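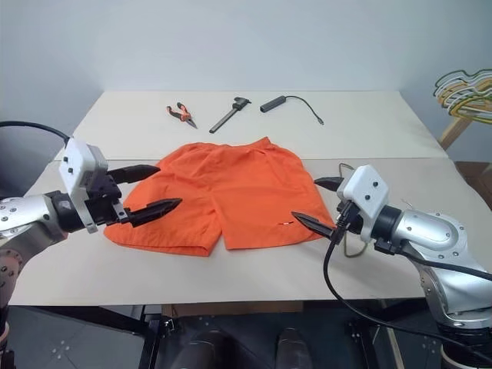

Petora, a small company working on learning systems for garment handling, has finished the first round of its example collection at the workshop in Cuesta. During this round, operators guided two arms by hand controls through everyday tasks with clothes, and each attempt was stored as one example. Shorts are among the garments used, such as the bright orange pair lying between the two grippers, with its waistband gathered and one leg more wrinkled than the other. Tools and small items, like the pliers and the caliper behind the shorts, stay on the table so that the system also learns from a surface which is not tidy.

The first round gave 510 examples, collected by two operators. Each working session lasts 30 minutes, and after it the operators change places.

"Cloth never lies the same way two times – this is the difficulty and also the reason for our work," said Rocío Requena, who leads the collection at Petora. "We keep the attempts that went wrong as well, with a short note from the operator."

The examples will be used by Fikport, the partner of Petora, to train its folding software Hundov. Sơn Huỳnh, software lead at Fikport, said that the first training results are expected in March. "We will test on garments which the system did not meet before," he said.

A second round will begin after these tests and will include shirts and towels. Laundries and clothing repair shops that wish to lend garments for it can write to the Petora office in Cuesta.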